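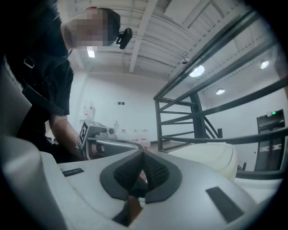
*An operator wearing a head-mounted camera holds a hand-held gripper with a square fiducial marker; the V-shaped fingertip pad of another is in the foreground.*

The **Grerano comparison** is a bench and field trial of hand-held grippers, begun by Selim Tatlı at the Jinside workshop in January. It sets two designs side by side, the Kolev and the Trostutano, and asks which of them gives the better record of how a person picks things up, carries them and puts them down. It remains one of the more cheerful pieces of testing in its small field, and its notes are a pleasure to read.

## Background

A hand-held gripper lets a person do a task with the same fingers a robot arm will later use. The operator squeezes, the jaws close, and the movement is recorded for the arm to learn from. Earlier work at Jinside had used the Kolev alone. Tatlı wanted to know how much of the result came from the operator and how much from the tool — a simple question, and a surprisingly rich one.

## Method

Each gripper was put through 2000 grasps, making 4000 in all. Four operators shared the work and swapped tools at the halfway point. The objects ranged from coins and teaspoons to a full kettle, with one soft toy that appears in the notes far more often than its score deserves.

Position was tracked with printed square markers, read by the cameras. Tatlı also tried wide and narrow lenses, and ran a short set of grasps with the head camera switched off.

## Results

The Kolev proved the lighter tool to live with. Operators could work for longer before their wrists tired, and its trigger had a lovely even pull. The Trostutano held round objects far better and hardly ever let a bottle turn in its grip, though it struggled with anything as flat as a coin.

The head camera made a bigger difference than either gripper. With it running, far fewer recordings had to be thrown away, as the wider view often caught an object that the operator's own hand had hidden from the other cameras.

## Later work

A second round of 300 grasps looked at worn fingertip pads. Grip on glass fell off well before any wear could be seen, and Jinside now changes its pads on a fixed schedule. Tests with gloved operators are planned — the kettle will be back for those.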